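Ostport Parish Registers, Transcribed (README)

Last touched: 5 May 2026

Hi, and thanks for downloading this! These are my typed-up transcriptions of the baptism, marriage and burial registers from Ostport and the two farming settlements upriver, Kutcombe and Hornow. My family farmed at Kutcombe, so I started with my own people and then just kept turning pages.

What you get

There are 3 main files, one each for baptisms, marriages and burials, all plain comma-separated text. A fourth, smaller one called places.csv lists every farm and village name I came across, with the spelling I settled on and all the spellings I didn't. The clerks spelled Hornow in 6 different ways (my favorite is "Hawrnoe") and I kept every one of them in the original-spelling column, so please don't write to tell me they're typos.

Each row is one entry in a register. The columns are:

entry_id: a number I made up, never reused
place: Ostport, Kutcombe or Hornow
date_written: the date just as the clerk put it down
date_clean: the same date in year-month-day order, with blanks where the clerk left blanks
surname_written and surname_clean: same idea
given_names: as written, abbreviations and all
relation: father, mother, spouse, witness, that sort of thing
occupation: often empty, mostly "farmer" or "laborer" when it isn't
page: the page in the bound register
notes: me, rambling

How I typed it

I worked from the bound volumes in the Ostport reading room, page by page, and did a second pass at home from my photographs. If I couldn't read a word I put a question mark in square brackets. If I could read it but didn't quite believe it, I typed what I saw and grumbled in the notes. The Hornow burials are the weakest part by far. The ink has browned into the paper and one clerk had a habit of writing his sevens like ones, so treat any date ending in a 1 or a 7 with some suspicion until you've looked at the page yourself.

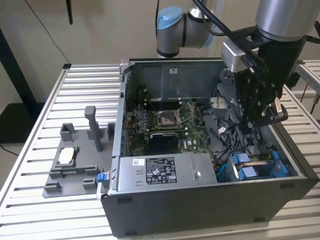
Are the families who moved out to Abugri in here?

Only up to the point where they left. Once a family took up land at Abugri they went into the chapel book there, and I haven't transcribed that one. What you will find is the odd "gone to Abugri" in the margin of the Kutcombe baptisms, and I've copied those into the notes column word for word. Search for "gone to" instead of the place name, because the clerks couldn't spell Abugri either!

Gaps and oddities

The Kutcombe marriages have a hole of 20 pages where the binding was redone at some point and a section never went back in. My page numbers jump right over it. Ostport itself is nearly complete, though the December entries get very thin in the hard winters, when people from the outlying farms waited for the thaw and then had their babies baptized in a bunch. If you're plotting births by month, you'll want to remember that these are baptism dates.

Same names, different people: I haven't tried to link anybody up. Kutcombe was especially fond of naming the oldest boy after his grandfather, and I've already married off the wrong cousin once in my own tree.

Checking

I picked 100 entries at random and compared them with the register pages again after a long break. Most of what I fixed was given names, plus a few witnesses I'd put down as spouses (sorry to all concerned). The fixes are marked "rechecked" in the notes.

Using it

Copy it, chop it up, print it for your aunt. I'd love a mention of where it came from if you publish anything, and please keep the entry_id column so the rest of us can find our way back to the page. Corrections are very welcome, especially if you have family papers from Hornow. Send me the entry_id, what you think it should say and what you're going by.

Next up is the Ostport land rent book, which has most of the same surnames and much nicer handwriting.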